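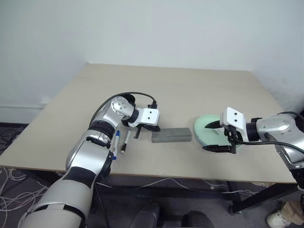 工单：教师主页“现任职务”与“曾任职务”显示混乱
所属系统：Dilero 教师主页
提交单位：Gallardo 学院人事办公室
优先级：中
状态：已解决，留有一项后续事项

问题描述

11月人事数据更新以后，学院网站上部分教师主页的简历段落出现错误。已经离任的职务显示在“现任”下面，真正的现任职务反而不见了，或者被排到“曾任”里。有一位老师几年前在外校兼课，现在主页第一句写的是他正在那所学校任教。另有老师反映，博士学位和硕士学位的授予学校被合并成一句，读起来像是两个学位出自同一所学校。

人事办公室核对后给出受影响名单，共30人，都是有过校外任职经历的教师。只在本校工作过的教师没有发现问题。

环境

人事档案在 Deser 里维护，每天夜间导出一次，经 Aretti 同步程序写入 Dilero。主页上的简历段落由 Dilero 按模板自动拼接，教师本人可以在后台手动改写，改写过的段落不应再被自动内容覆盖。

处理记录

09:15 收到工单。打开名单上的前几个主页，情况与描述一致。清除页面缓存后重新打开，没有变化，排除缓存问题。

09:40 在 Deser 中查看对应教师的任职记录。起止年份填写正确，离任的职务都有结束年份。源数据没有问题。

10:05 查看 Aretti 前一晚的同步日志，没有报错，任务状态为“完成”。但日志里有70条字段警告，内容都是“结束时间格式不符，按空值处理”。以前的日志里没有这类警告。

10:30 对比导出文件。旧文件里的结束时间只写年份，新文件写成年份加月份，中间用斜杠隔开。Aretti 的字段规则只认年份，读到斜杠就当作空值。Dilero 的模板又规定，结束时间为空即视为现任。离任职务跑到“现任”下面的原因就在这里。

10:45 询问人事办公室。对方确认 Deser 升级后任职时间改为精确到月，升级说明里有写，没有转给网站这边。

11:20 现任职务不见的问题另查。Dilero 模板在“现任”栏最多显示2项，按录入先后排列，早录入的排在前面。离任职务被误判为现任，占满名额，真正的现任职务就被挤到下面去了。修正时间字段后应当一并恢复。

11:50 学位合并的问题与时间字段无关。模板里有一条规则：两个相邻学位的国家相同，就并成一句，学校名取第一条。规则本意是比较学校，字段选错了，比较的是国家。

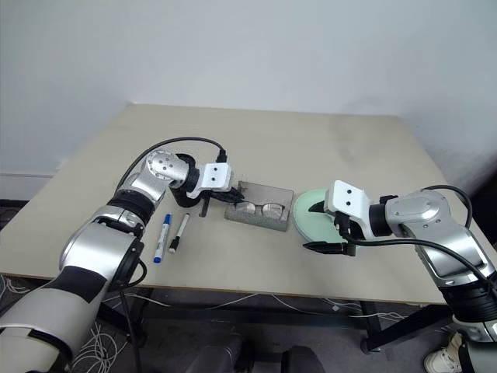
修复步骤

一、在 Aretti 的字段规则中增加“年份/月份”格式，原来只写年份的格式保留，部分老档案没有月份信息。

二、在测试站重新同步受影响的教师，逐个核对现任和曾任两栏。

三、修改 Dilero 学位合并规则，比较字段由“国家”改为“授予学校”。学校名称有中文和外文两种写法时，以 Deser 中的学校编号为准。

四、正式站停止当晚的自动同步，改为手动执行，执行前备份全部简历段落。

五、同步结束后刷新页面缓存和站内搜索索引。搜索结果里的摘要取自简历第一句，不更新索引会继续显示旧内容。

验证结果

14:10 测试站同步完成，字段警告全部消失。名单上的主页有24人恢复正常，剩下6人仍显示旧内容。

14:35 查看这6人的后台记录，简历段落都带有“已手动改写”标记。标记是同一个上午加上的，教师发现主页有误后进后台点过“保存”，只改了标点或者没有改动，系统照样视为手动改写，自动同步不再更新这一段。

15:00 与人事办公室商定，由对方联系这几位教师，本人同意后取消标记，不直接从后台强制覆盖。其中可能有老师确实想保留自己的写法。

16:20 收到回复，全部同意取消。取消标记后单独同步，测试站显示正确。

17:30 正式站手动同步完成。对照名单检查，现任、曾任和学位三处均正确。恢复夜间自动同步。

次日 08:50 查看夜间日志，无警告。工单转为已解决。

用户补充

人事办公室来信：主页已经正常，外文版还有一个小问题，有位老师在“曾任”里的院系名称没有翻译，直接显示中文。

答复：外文版的院系名称来自 Dilero 的对照表，这个院系已经撤并，对照表里没有条目。请把正式译名发过来，我们补录。没有译名的旧院系目前都会显示中文，不影响其他内容。

后续事项

Dilero 的“保存”按钮在内容没有变化时也会加上手动改写标记，已另开工单交给开发组。在改好之前，请各学院提醒教师，进后台查看简历后点“返回”退出，不要点“保存”。

Aretti 的字段警告目前只写入日志，任务仍报“完成”。已申请增加邮件提醒，收件人为网站组和人事办公室的公共邮箱，等待审批。

院系译名收到后在本工单下追加记录。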